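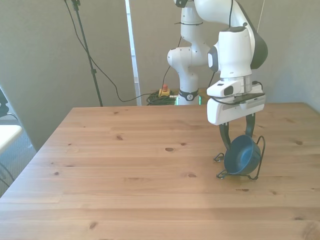

How many levels did I finish tonight? Nine, and the last one took me longer than the first eight together.

The game is called Naltetti. Yesenia Aguirre sent it to me in January and I did not open it until this month, so I am behind everybody. You get a row of coloured tiles, they turn over, and then you must say where the pairs are. In the beginning it is for children. From level six the tiles start to change places while they are face down, and there I lose one life after another.

My score is now 2,476. Thérèse Dhillon has much more, but she plays on the train each morning and I have only the evening. Kuo-hua wrote to me that I should say the colours in a low voice while they are still open. I tried it with green, green, red, blue and it helped for two rounds. Then I mixed the languages in my head and said the wrong word for blue, and lost the bonus.

What I don't like is the waiting. When the lives are finished you must wait 48 minutes or watch an advertisement for another game, always the same one, with a farm. Today I waited. I washed the cups and answered the letter from Parvaneh, who asks again if I will come to Farnden in spring. I wrote that I would like to, but I must look at the price of the ticket first.

After that I played again until half past ten and reached level nine. There is a small sound of bells when you pass, which I like more than I should admit.

Tomorrow I want to try level ten with the sound off. Also I must buy bread and call Yesenia back.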